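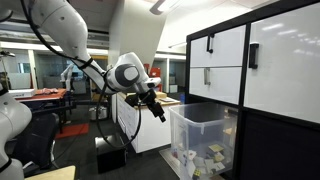
Can It Do My Drawers Yet? A Chat With Felista Temba

I have a kitchen drawer I haven't opened all the way since June. So when I got the chance to spend a morning at Muvuron, where they teach robot arms to do chores, my first question for Felista Temba was a selfish one. Could I drop one off at my house on the way home?

"You could," she said, "but you'd be babysitting it all night."

Felista runs the tidying work, and she talks fast and laughs a lot (mostly at me). I had walked in expecting a fake living room. What you get is an office with glass walls, white robot arms, a cabinet with a couple of drawers and a door, and a clear bin full of the kind of stuff everybody has: white cards, yellow sticky notes, a Rubik's cube down near the bottom.

I asked why the bin was such a mess.

"Because yours is!" she said. "If I line everything up nicely, I learn nothing. Paper is horrible, by the way. People think the cube is hard because it's a puzzle, but we're only picking it up. The cube is a lovely thing to grab. A sticky note lying flat on another sticky note, that's my whole Monday gone."

She keeps score, of course. Her group has logged 3,232 tries at putting one item away, start to finish, and 1,477 of those went through with no person stepping in. I did the math on my phone and said that was less than half. She said yes, thank you, she knew.

"But look at what's in there. Soft things, flat things, things under other things. With just blocks and boxes I could give you a much prettier number, and you'd go home with the wrong idea."

Drawers are their own headache. The handle has to be found and held, and then the pull has to be straight or the whole thing jams. Her coworker Kibet Nyanda wandered over at this point to tell me that doors are worse, and the two of them argued over it for a good five minutes while I ate a muffin.

What about shops, I wanted to know. My cousin restocks shelves at night and keeps hearing she'll be replaced.

"Same box, same shelf, same spot? Some of that is close," Felista said. "But ask her how much of her shift is really that. I bet she's fixing what customers moved, and wiping something up, and finding the one torn bag. We're nowhere near that."

So when does my drawer get done?

"Do it yourself this weekend," she said. "It'll take you an hour. Call me in a few years about the next one."

I still haven't done it.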